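The robot that practised in a kitchen that does not exist

Last November I took the early bus to Ronuvik for the open day of Skandness, a company which makes software for robot arms. I am a school cook. For many years I have prepared lunch for 169 children, and when I read in the local paper that a robot would "learn to help in the kitchen", I wanted to see it with my own eyes.

They let us in by groups. In mine there were mostly parents with children, and two students who asked all the difficult questions. Our guide was Aigars Sakalauskas, an engineer, a patient man with a very quiet voice, so that we all had to stand close to him. I expected steam, noise, perhaps a soup. Instead he brought us to a big screen and told us that on this day we would look mostly at simulation. The kitchen was drawn by a computer, and the arm also. The project is called Bomesine, and everything the robot will do later with real dishes it must first do there.

I admit I was disappointed, and I was not the only one. A boy behind me asked loudly when the robot comes. But I stayed at the screen longer than the others, and in the end I missed the coffee because of it. I want to explain what I think now, because my opinion changed twice during that visit.

My first opinion was that it is a kind of cheating. A bowl on a screen has no weight. A chopping board on a screen was never washed a thousand times, and it does not slip on a table where somebody has spilled oil. When I teach a new helper, I put the knife and the onion in front of her on the first morning. She learns with her fingers, and sometimes she cuts them a little.
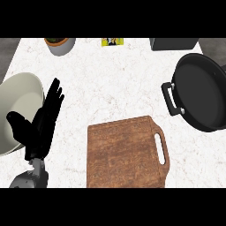 Why does the company train its robot in a simulated kitchen first?

Mistakes cost almost nothing there. Mr Sakalauskas told us that one task had failed 1203 times before they were satisfied with it, and that in a real room this would mean many broken dishes and probably a broken finger of the robot, which is expensive. In the computer they press a key and the table is in order again. They can also change the light or move the pan a little to the side, so that the robot does not learn only one table by heart.

This answer was my second opinion for maybe half an hour. It is a good answer. I thought of all the plates my helpers have dropped, and I was a little jealous of that key.

But on the bus home I became less sure. The kitchen on the screen was too polite. It had a plant and a handsome wooden board, and a lot of free space on the table. Where I work there is never free space. There is a tray where no tray should be, and a delivery man who wants a signature. My colleague Siliņa is calling from the cold room. I asked Mr Sakalauskas if they also simulate disorder. He said that they have 48 arrangements of the objects and are preparing more. I believe him, but I would like that next time a cook is sitting beside the engineers when they decide what stands on the table. We know which things are in the way at noon.

I also think such a company should say more clearly on its poster what the visitors will see. The words "kitchen robot" made us think of one thing, and we were shown an earlier step. This earlier step is interesting enough and does not need a bigger name. When people feel a bit deceived, they go home and say that robots are nonsense, and this is not fair to the people who work on them with so much patience.

Would I let such an arm into my kitchen? For lifting the heavy pots, gladly, and tomorrow. My back would sign the paper before me. For the rest I would wait until it has spent a winter in a real room with real grease, and with somebody who shouts at it when the potatoes are late. I have written this to the company, and I offered them a Sunday, when our kitchen is closed and they could bring their equipment and try. They have not answered yet.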